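Nandton Fabric Care Labels, data card

Version notes, Jan 8, 2026
Maintainer: Glenys Parri
Label review: Ilari Savolainen

Contents

The set holds 4000 transcribed care labels from clothing, bedding and bags. Each row has a label ID, item type, fiber content, wash temperature, drying code and free text. Files are CSV, UTF-8, comma separated, one header row.

Collection

Labels were typed by hand from items donated to the Nandton textile store. Wash temperatures are in Celsius. Labels with no legible fiber content were dropped before release.

Known problems

Item type is coarse. Tote bags and pillowcases share code 14 in the first release; the December patch splits them. Drying codes on 240 rows were entered from a faded label and carry the flag "low". 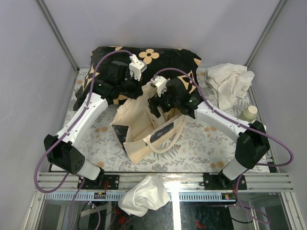
Blank fields mean the label did not give a value. Do not read them as zero. Blends are listed in label order, so the percentages may not be sorted.

Loading

Read all columns as text, then convert temperature. Leading zeros in the ID are significant.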